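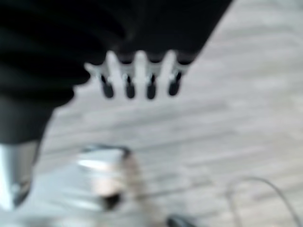 How to keep a small hallway tidy

Our hallway in Jastincombe is barely wide enough for two people to pass, and for years it was the room I apologised for. It's much easier to live with now, and you can do the same in an afternoon, with a pot of tea on the go.

Start by carrying everything out – yes, the umbrellas too – and give the floor a good sweep. Only bring back what you've used in the past 3 weeks.
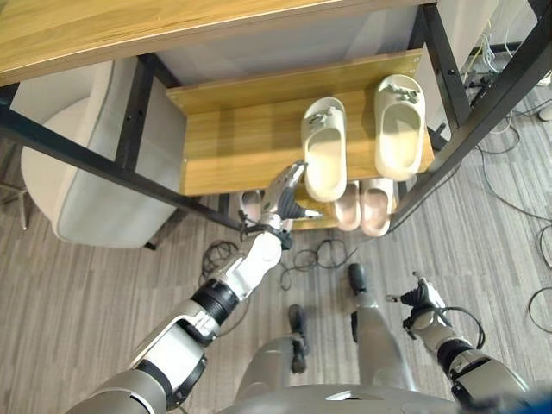 Next, give each person one hook and one spot for shoes. My neighbour Gönül Ağca lets hers have two hooks in winter, and I must say I've come round to it, what with scarves and wet coats and the dog's lead.

Post needs a home as well, so put a shallow tray by the door and empty it every evening before supper.

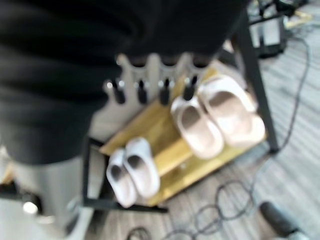 After that, it's just 15 minutes at the weekend. Shake the mat outside, wipe the skirting boards with a damp cloth and send any stray gloves back upstairs. If the mat is very muddy, let it dry first and the dirt will brush off nicely.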